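Nelley Craft and Sewing Room
Minutes of the Storage Meeting, August 27, 2025

Present: seven members. The meeting opened at 2:15 p.m. The minutes of the previous meeting were accepted with one spelling correction (Jiltov, not Jiltoff).

1. Small drawer units

The room now has 30 of the two-tier units. Members agreed they are the right size for personal items left at the tables, but things get forgotten in the lower drawers. Last month a set of keys stayed in one for nine days.
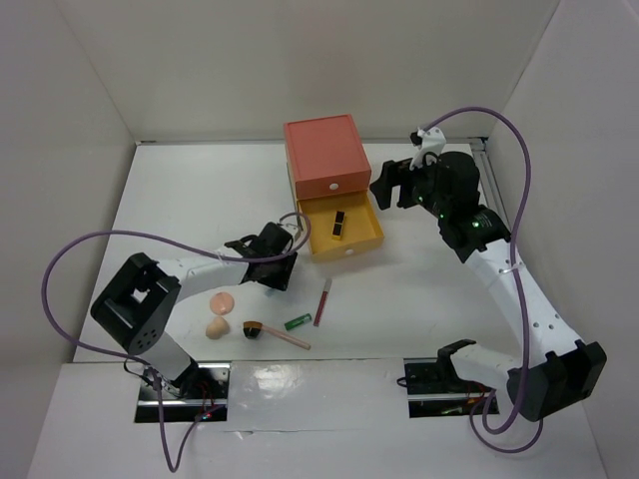 Two-tier unit, yellow lower drawer open, with one small item inside.

Agreed: lower drawers to be pulled out fully and checked at closing on Wednesdays and Saturdays. Anything found goes in the lost property tin by the door with the date on a slip. Items not claimed in a month go to the Babalola thrift store.

One member asked for labels on the fronts. It was pointed out that tape took the finish off the old Bendason cabinets. Paper tags tied to the knobs will be tried first, on four units only.

2. Clearing tables

Small things are being left out when a session ends, and the next group has to sort them. Members want each table cleared into its own unit, with the drawer opened before the sorting starts.

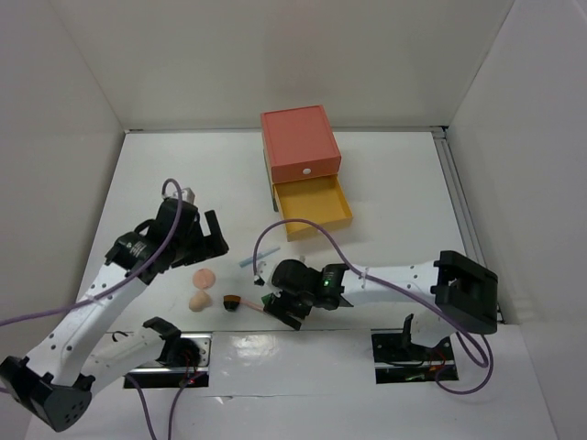 3. Supplies

The last order from Jiltov came to 2000 paper tags and 1000 plain slips. The invoice number is 2907 and it has been paid. The tags are on the second shelf. No more to be ordered this year.

A request for a second tape dispenser was approved. The request for a new rug was held over until the leak by the window is fixed.

4. Other business

The sink is draining slowly again. Bendason will be called.

The Saturday group would like to start half an hour earlier. No objections.

Next meeting: second week of September, same room. The meeting closed at 3:05 p.m.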